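Loading the washer by remote control: tips for the person holding the handles
Apolinar Villaseñor
December 20, 2018
16 comments | 2,682 shares

Many readers of my laundry pages know that at Gralivcombe we teach household work to a robot by driving it by hand. The operator moves two handles, the arms follow, and the whole movement is saved so the robot can learn from it later. I wrote the first version of these tips in October, for new operators. Since then I have corrected some things and added others. English is my second language, so please tell me if a sentence is not clear.

Most of what I know about it comes from doing laundry badly as a young man. A robot learns your bad habits very faithfully. If you hesitate with the sock in the air, it will also hesitate with the sock in the air.

Before you start

Do the task once with your own hands, slowly, and notice where your wrist turns. When I take a shirt from a basket, my hand goes down straight, closes, lifts, and only then turns toward the machine. With the handles, beginners want to lift and turn at the same time, and the cloth catches on the rim.

Put the basket in front of the drum opening, near enough that the arm does not have to stretch. A stretched arm is slow to correct. Check also that the door is opened fully. A front loader with a half-open door is a trap for the elbow, because you look at the cloth and forget the glass.

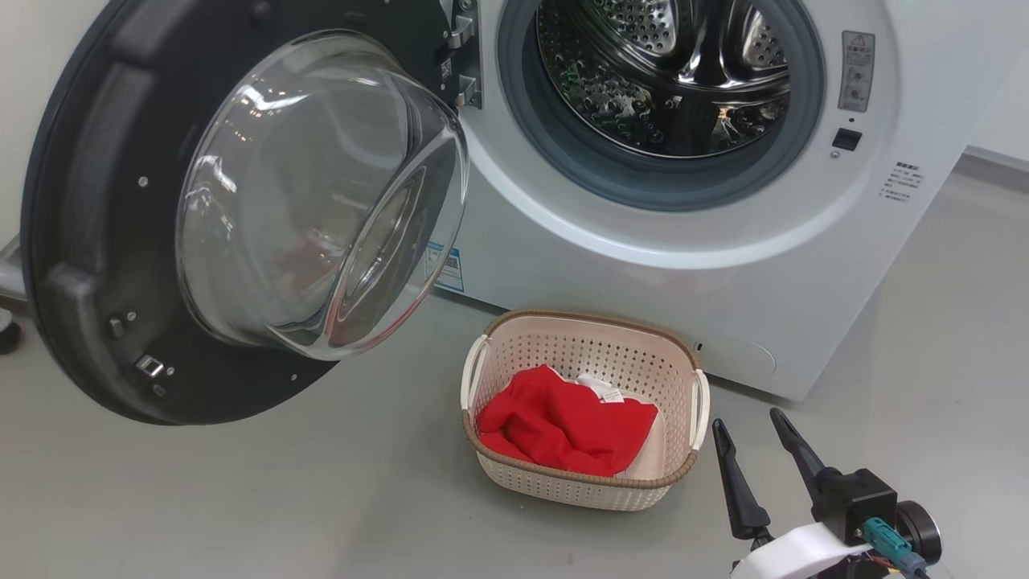

Start with large, soft pieces in a strong color. Red is very good against a cream basket, for the eye of the operator as well as for the cameras. White things on a white background I keep for the second week. Small things like baby socks I keep for the third, and I don't promise that anybody will enjoy them.

Picking up the cloth

Open the fingers before you arrive, not when you are already touching. Go for a fold that stands up. If all the folds are flat, press down a little in the middle of the cloth and then close, and usually you will make a fold yourself.

Do not take the piece by its very end. It will hang long and it will sweep the floor on the way. Take it near the middle, so the two sides hang down short.

After you close, wait one breath. Then lift. If something else comes up together with it — a sleeve, a second shirt — go back down, open, and take again. I used to tell people to shake it. Please don't shake. The robot learned shaking from us and for some days it shook everything, also things that were alone.

Going into the drum

The rubber ring around the opening is the difficult place. Cloth slides well on the glass and badly on rubber. Bring the fingers a little higher than you think is necessary, go in past the ring, and lower the cloth only when the fingertips are inside. Then open and come out by the same way you came in. Coming out is where people relax too early and pull a corner back over the edge.

If a corner stays outside, do not be ashamed of it. Push it in with closed fingers, gently, and keep the recording. A robot needs to see a mistake and its repair. What I delete are the takes where the operator was talking with somebody and the arms stood still.

Closing the door

Look first at the ring, all around, for trapped cloth. Push the door from the outer edge, far from the hinge, where you need little force. Use the side of the fingers and keep them closed or relaxed, because an open finger can go behind the rim. Push slowly until the end and finish with one short firm movement. Too many small pushes teach the robot to knock on the door like a neighbor.

When it is shut, stay and look for a moment before you drive the arms home.
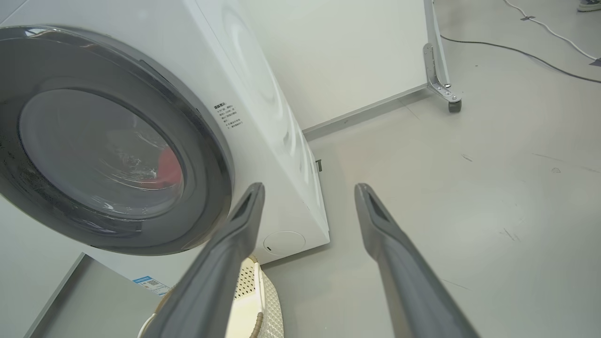 Door closed with red laundry in the drum, from the camera at the wrist.

The wrist view is the one I trust for small distances. The head view is better for deciding where to go. New operators stare only at one of them. My advice is: head view while you travel, wrist view for the last part, and head view again when you lift. My colleague Bae does the reverse and her recordings are fine, so maybe it is a question of taste.

Cables and floor

Lay the cables before you lay the basket. Tape them down where a person walks. We had a good tape from Dustach that comes off without leaving glue, but it lifts on a dusty floor, so wipe first.

Finishing a take

Before you stop the recording, look into the basket. One forgotten sock at the bottom spoils the lesson, because the robot will learn that a basket with a sock is a finished basket. Look from directly over it if you can. The long side near the arm hides more than you expect. 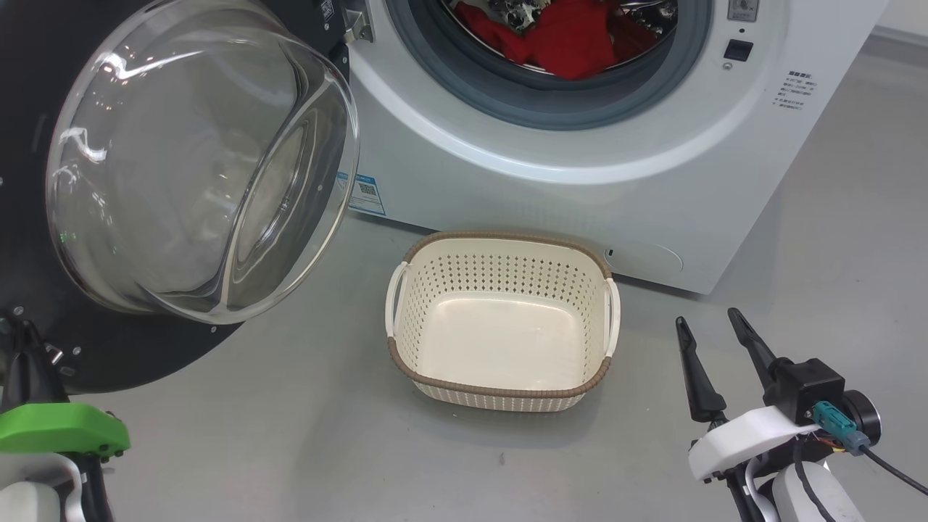

Leave the basket in its place until the recording has stopped. Then empty the drum, put the clothes back in a different order, and move the basket by a hand's width. The Tindgate team kept theirs always on the same tape marks, and their robot was lost when someone cleaned the room.

Change the operator after 2 hours. Tired hands make jerky movements, and you do not notice it yourself. We have now 3,170 takes of loading, and I can tell from the lift alone which ones were made before lunch.

Next time I will write about folding towels, for which I have fewer tips and more complaints.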